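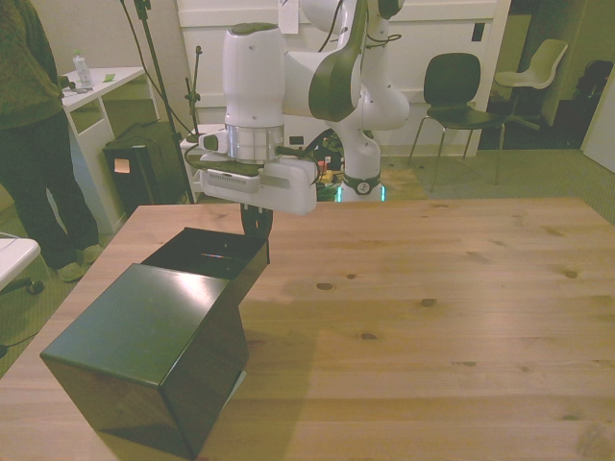
The two black boxes on the pine table, one closed and one open.

July, morning. The sorting of the stores room at Endton continued today, beginning shortly after nine. The table had been cleared the previous evening and the black boxes were brought up from the lower shelf, where they have stood since the move from the Boller building. It was agreed at the outset that the boxes would be dealt with before anything else, as the shelf is wanted for the paper stock.

The boxes are handsome things and show every fingerprint. Their glossy sides had been wiped down with a dry cloth, which left them clean but did nothing for the small scratches near the corners. A damp cloth was tried on one of them and gave a better result. I have entered this in the household notes so that it may be done in the same way next time.

A certain amount of discussion took place over whether the boxes should be kept closed or left open while in store. The instruction sheet from Rolis, who supplied them, recommends that they be stored closed to keep out dust. Against this, the staff who use them prefer to see what is inside without having to handle each one. The decision reached was that boxes holding documents shall be closed, and that those awaiting contents may stand open on the table for no more than 2 days. I consider this a fair arrangement, although I expect it will need to be repeated at the next meeting.

The table itself deserves a line. It is the honey-coloured pine one, with the knots, and it came to us with the room. A request had been made to replace it with something in grey to match the offices, at a cost of 270 pounds. The request was declined. The surface is sound, the grain is pleasant to work on, and a dark object set down upon it is easily found again. It will be oiled in the autumn, when the windows can be left open without wasp trouble.

Midday. The list was compared with the inventory received from Sotelo. Item 3040 is entered there as a single large box with inner tray. We have no inner tray under that number, nor any record of having received one. A letter has been drafted asking for clarification, and the entry is marked as pending. Two smaller entries were corrected in pencil — both were errors of spelling and of no consequence.

The small white desk was not included in the day's work. It is to be emptied and moved nearer the window before the end of the month, provided that the carpet beneath it has not faded too badly. The office chairs will remain where they are. One of them has a caster that sticks, and a replacement has been requested.

Half past four. Work ended earlier than planned on account of the heat, which by then had become considerable on the upper floor. The labels have not been started. They are to be printed in large type and placed on the short side of each box, not on the top, as the tops are hidden once the boxes are stacked. Remaining for tomorrow: the labels, the upper shelf, and a reply to Rolis regarding the spare lids — their offer lapses at noon.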